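Do we need Van Gogh on the linens?

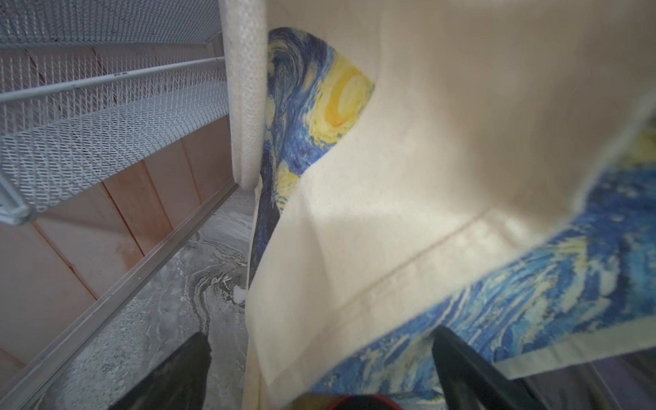 Cream cloth, Starry Night print, one very yellow moon.

I have my doubts about famous paintings on fabric. Driss Nasr swears by his, but he also paid 40 dollars for an Onitz lamp that leans.

Still, I've been folding this one since February and the seam line does help. Fold along it and the swirls mostly stay on one side. The Budine blog says to fold in thirds. I tried that 2 times and got a lump.

The cream part is soft, a little fuzzy, and I expect it to pill by summer. Would I buy it again? Probably the plain one, if Clullside still carries it. The moon I could live without.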